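Vudthorpe Household Sorting Project
Progress report to the Hagedorn Fund
30/06/2020

Dear friends at the Fund,

Thank you for your patience with this one. It should have reached you a little sooner, but we wanted to finish the spring batch before writing, and the spring batch had other ideas! I'm glad to say it is done now, and the shelves at Dristau are looking better than they have since February.

Where we stand

We have sorted 128 boxes of small household goods since the last report. Most held what you would expect, kitchen bits and cleaning things and toys all in together, and we have kept to the plan of emptying everything into bins before deciding where it goes. It is slower than sorting straight from the box (I know we went back and forth on this in the winter), but far fewer things end up on the wrong shelf.

The mixed bins

These still take up more of our time than anything else. A typical one has a fluffy blue-and-white microfiber duster in it, a round dark-blue scrubbing sponge, a lime-green plastic cube with yellow dots like a die, and a little gray toy figure over in the corner. Cleaning things go one way and toys go the other, which sounds simple enough until you meet something like the small black block by the duster, and then everybody has an opinion. We now keep a "decide later" shelf for those, and it gets cleared on the last working day of each month.

The metal bins also need a proper wipe more often than we had planned for. Dust and white flecks gather on the floor of them, and the back walls get streaky. 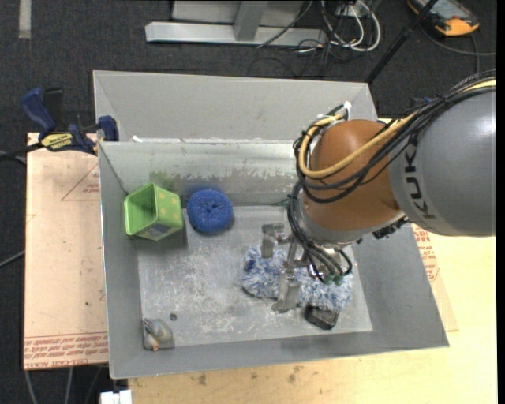 Spending

We are within budget. The largest purchase was 40 lidded tubs for the finished goods, and we also bought 17 shelf labels and a new step stool, which has been a great comfort to the shorter ones among us.

What comes next

The Alleck storeroom is the big job for the summer. We have set aside 3 weeks for it and will send you the shelf list as soon as it is typed up. If you would like to come by and see the place before then, please do, the kettle is always on.

With warm thanks from all of us at Vudthorpe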